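Takeout Carry Set: White Paper Bag with Molded Pulp Cup Carrier
Reading time: 2 min

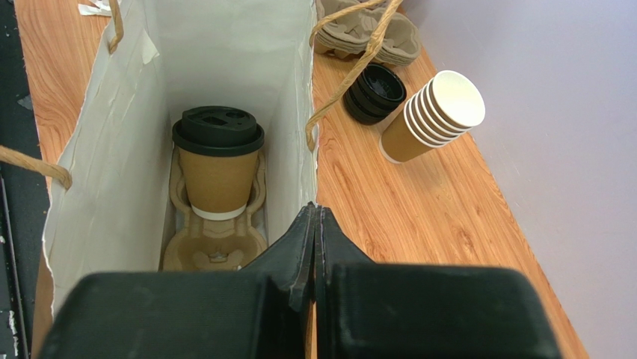 White bag with twisted handles, molded pulp carrier and one lidded kraft cup.

The Ideritz Takeout Carry Set is supplied to cafés, staff canteens and catering counters that send hot drinks out of the building. It consists of a white paper carrier bag and a molded fiber tray that rests on the bag floor and holds cups upright. Cups and lids are ordered separately and may be combined with the set on a single delivery.

The bag

The bag is made from white paper with a rectangular base and twisted brown kraft-paper handles fixed at the rim. It is delivered flat and opened by hand. The base should be pressed down fully before the tray is placed inside, as a partly folded base will cause the tray to sit at an angle. White paper shows creases readily, and the upper edges may tear where the bag has been opened and closed several times. Customers who plan to reuse bags for internal deliveries are advised to inspect the rim and the handle joints before each use.

The carrier

The tray is molded from recycled pulp in a gray-brown shade that varies slightly between production runs. Each pocket is rounded, and a raised divider separates one cup from the next. A tray may be carried with a pocket left empty. For a single drink, staff should support the bag from below when handing it over — the load will not be centered.

Pulp trays soften when wet. Any spill should be wiped from the cup before it is placed in the pocket, and trays that have become damp should be discarded.

Cups and lids

The Somico kraft cup has a brown outer sleeve over a white paper layer and narrows toward the base. The matching black plastic lid has a domed, stepped shape with a raised sip opening and a small vent. The lid should be pressed around its full rim until it is seated on all sides. Cups of other makes may be used if the lower part fits the pocket without force. A sample tray is available on request for this purpose.

Ordering and storage

Bags are packed 293 to a carton. Trays are packed 800 to a carton, nested. The minimum first order is 2 cartons, in any combination. Customers ordering 3,000 bags or more may request printing in one color on the front panel; proofs are issued in writing and must be approved before production begins.

Cartons should be stored indoors, off the floor and away from steam or open sinks. Opened cartons should be closed again between shifts. Unopened cartons may be returned in accordance with the standard terms of sale. Printed bags are not returnable.

Related items
Somico Kraft Cup, Brown Sleeve
Somico Domed Lid, Black
Xaba Flat-Handle Bag, White
Skanano Pulp Tray, Sample Pack

Contact | Terms of Sale | © Ideritz | Back to top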